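Rorwood Bed Quilt, Midow range
A striped quilt for a child's or guest bed, with cartoon monkey faces printed on bright bands of colour.
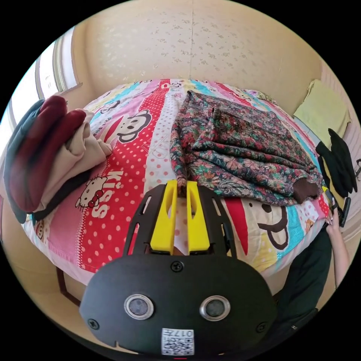 Text: Aatos Kokkonen, Tudside Home Furnishings

The quilt may be laid flat for folding clothes.

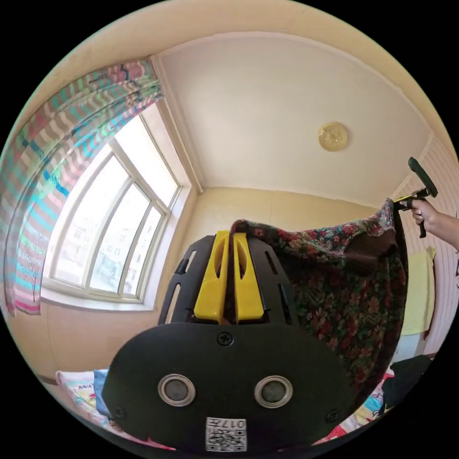 Can the quilt be tumble dried?
Low heat only - please allow 45 minutes.

Printed cloths with a dark ground should be washed separately.
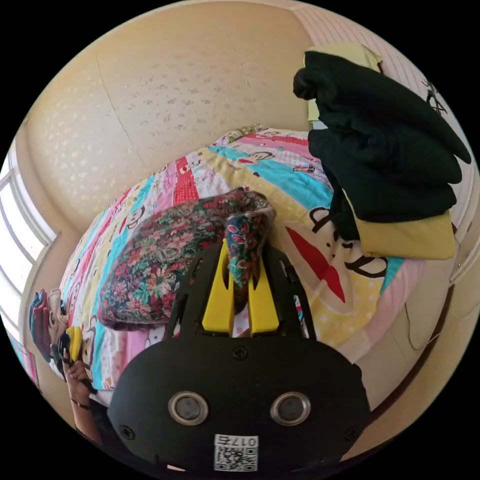
How long is the guarantee?
The guarantee runs for 12 months from delivery.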